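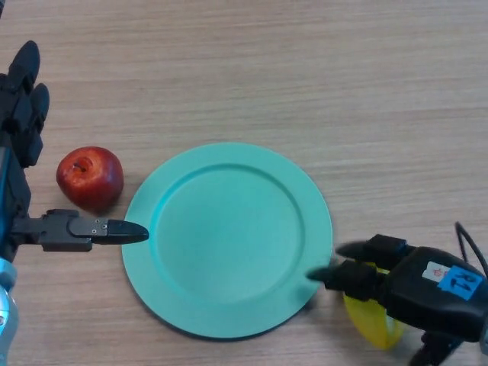

Ticket 42: left hand stops before it closes on the apple
Project: Pivileo (student project, fruit sorting task)
Opened by: Mekdes Araya
Assigned to: Shewit Weldu
Status: open, waiting for retest

Mekdes Araya
The task is to put the apple on the plate with the left hand. The hand reaches the apple, the thumb starts to move, then the whole left side stops and the log says "joint limit, thumb 2". I got this on 5 runs out of 20. R1 on the right side carries on as normal.
Tried so far: restarted the controller, swapped the apple for a smaller one, slowed the arm down. No change.

Shewit Weldu
Which settings file are you loading? There are two in the shared folder and the December one still has the old thumb limits.

Mekdes Araya
The December one. I didn't know there was another.

Shewit Weldu
Please load the newer one and run the thumb calibration again before you start. Keep the fingers clear of the plate while it runs. Leave R1 as it is, its settings are in a separate file.

Mekdes Araya
Done. Calibration passed on the second go. The first time it timed out after 21 seconds. I ran the task three times and the error didn't come up, but the thumb now stops a bit short and the apple rolls.

Shewit Weldu
That's the grip width. Open a new ticket for it and put the log in there. For this one I still need a full set of 20 runs with the new file. I've moved the December file to the archive folder.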